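Two-arm cell, right gripper creeping open during pour: pads or calibration?
Posted 30 Mar 2022 in Small Robots and Benchtop Automation

Heather Kereama

Hi all, hoping someone has been down this road. I look after a two-arm bench cell at work (we're a small outfit called Cirport, and "look after" means I drew the short straw in January). Both arms have parallel grippers, and we run pick, pour and place stuff with cups and small tubs. It's been pretty well behaved up to now.

Over the last fortnight the right gripper has started letting go a little during long holds. It closes fine, picks up fine, and then if I ask it to hold a cup at an angle for more than a few seconds the cup starts to rotate in the fingers. Left one doesn't do it with the same cup. I've bumped the grip force up from 222 to 300 (controller units, no idea what they are in real money) and that helped for a day, then it was back to its old tricks, and now it squashes the softer cups as well. Great.

What I've tried so far: power cycled everything, re-homed both grippers, swapped the cups for a fresh sleeve. Haven't pulled the fingers off yet because the last bloke warned me I'd lose the zero and I don't fancy redoing the lot before I know I have to. Controller is a Grulter if that matters. Is this worn pads, or is it calibration, or something dumber? Cheers in advance.

rustybracket

Had this. It was the pads. Buy new pads.

Deolinda Paiva

Hi Heather! I'd go easy on the grip force, put it back to 222 before you do anything else. You're heating the gripper motor for no good reason, and a squashed cup slips worse than a round one (ask me how I know).

I'd check things in this order, and it's maybe an hour with a cuppa in the middle.

Start with cleaning. Gripper powered down, e-stop in, then isopropyl on a lint-free wipe and really get into the pad faces. Anything sugary dries into a glaze you can hardly see, and it feels grippy to your finger but it lets go under a steady load. We lost most of a week to that one at Ekinci. Then flex each finger sideways by hand. There should be no click at all. If there is, nip up the finger screws in the order your manual gives, and use the torque it gives too, please don't guess.

Next, the cable. Follow it from the gripper back along the arm and look for anywhere it goes tight when the wrist turns over. Ours was fine upright and dropped out for a blink when the wrist was inverted, so the gripper relaxed and grabbed again. On the log it looked like a slow creep and we blamed the pads for ages! Jog the wrist through its whole range at low speed with nothing in the fingers and watch the reported position while somebody keeps a hand near the stop.

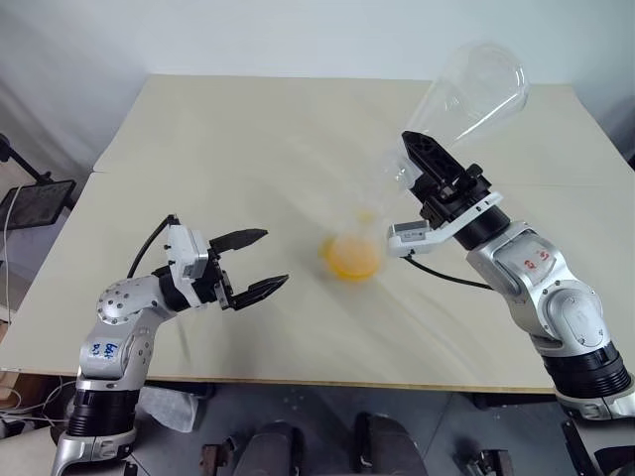
Pouring is the hardest job you can give a gripper like this, so I'd test on that and leave the easy picks alone. The cup gets lighter as it empties and the balance shifts towards the mouth the further you tip it. With a thin clear plastic one turned nearly right over, and the orange stuff coming down between the two grippers onto the tabletop, there's a lot of leverage on those little fingers. Do your first runs with plain water and a tray underneath, and wipe the bench between goes, sticky pads will fool you every time. I put a dab of marker on the cup right beside the pad. If the dab has moved after a 70 second hold you've got slip, and if it hasn't but the cup angle has changed, go and look at the wrist joint.

If it does come down to pads, swap both fingers on that gripper as a pair and then redo the zero. It's fiddly but you'll survive. I get mine from Fedard, they'll sell you small packs. Write the date on the bag, and note your cycle count too. We started seeing wear at 900 long holds on the soft ones, yours might be different.

Heather Kereama

Oh you legend. Force is back at 222 and I've just had a look at the cable, and there's a spot near the wrist that goes tight as a drum when I turn it over. Haven't re-routed it yet, I need to find some longer ties. Will do the cleaning first anyway and post back with the marker test.

rustybracket

Still reckon pads.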